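February, still up at 11 pm, tea gone cold

I was supposed to write this before dinner and then the oven thing happened (more on that in a minute), so if it rambles, it rambles.

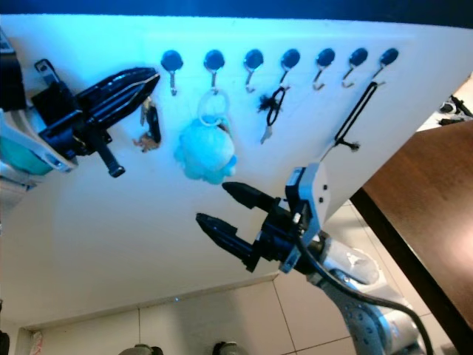

The little blue plush on its hook.

So! Choir. I went back. I've been saying since Christmas that I'd go back and tonight I put my boots on and did it, walked all the way down to the old Akville library in the slush with my folder under my coat like I was smuggling something. Benvinda Aguiar was at the door handing out the new sheet music and she gave me such a hug that I dropped the folder anyway. Pages everywhere. Page 2 of the Sepúlveda piece is now mostly a gray puddle and I will be humming that part until I can copy hers.

We have 118 measures of the Sepúlveda to learn before the spring concert and tonight we got through maybe the first page and a half. It's gorgeous, though. The altos start by themselves, very low, and then the tenors sneak in underneath so you hardly notice them until they're already there. Valter Patrício is directing again and he has not changed one bit. He still sings our line back to us in that funny high voice when we get it wrong, and he still makes us speak the words in rhythm before he lets us near a note. I used to hate that. Tonight I kind of loved it, sitting there muttering Portuguese vowels next to a woman I'd never met.

The woman is Tsegereda Kumsa and she moved here from Clalcombe in the fall. She has a huge voice. I mean it, I could feel it in my chair. She told me at the break that she hadn't sung in a group for years and was scared stiff, and I said same, and then we ate far too many of the lemon cookies and compared sore throats. She lives two streets over from me! We walked home together as far as the bakery and she told me about her mother's garden and a very long story about a goat that I'm not going to try to write down because I'd ruin it.

My own voice – well. It's rusty. The low notes are all there but anything above a B comes out like a door hinge. I got a little weepy during the warm-up, on the silliest exercise, the one that goes up by half steps on "mee may mah." I think I'd forgotten what it's like to have that much sound around you and be a small piece of it. I stopped going when Dad got sick, and then it got to be a habit, not going, and every month it was harder to picture walking in. And then you walk in and somebody hands you a pencil and tells you to mark your breaths.

Money stuff: they want to bring in a string quartet from Virton for the concert and the total is 3000 dollars, which made everyone go quiet for a second. Duarte Correia thinks we should do a bake sale and a singing raffle (you buy a ticket, we come sing on your porch). I said I'd bake. Why do I always say I'll bake?

Speaking of which, the oven. I put a tray of potatoes in before I left the house this evening, on the timer, feeling extremely clever. Came home starving. Oven stone cold, potatoes raw, clock blinking at me. I'd set the timer for the morning. So dinner was toast at ten o'clock with the last of the plum jam, standing up, still in my coat, singing the alto line to the refrigerator. The potatoes are in there now and I can smell the rosemary, so I guess that's breakfast.

Arnaldo Mendes called while I was eating to ask how it went. He's the one who kept nagging me, very politely, every time I ran into him at the hardware store, so I told him he could take the credit. He said he'd take it in cookies. He also says the second basses are down to him and one other guy, and if I know anyone with a deep voice and a free evening I should send them over.

Things to do before next rehearsal: copy page 2 from Benvinda, find my good pencil, drink more water, learn up to the key change. Also practice the vowels in the shower, sorry neighbors. And dry out my boots, they're sitting on the radiator and they smell like a wet dog.

I should sleep. My head's still going around and around with that opening, the altos coming in out of nothing. Potatoes have ten more minutes and then lights out.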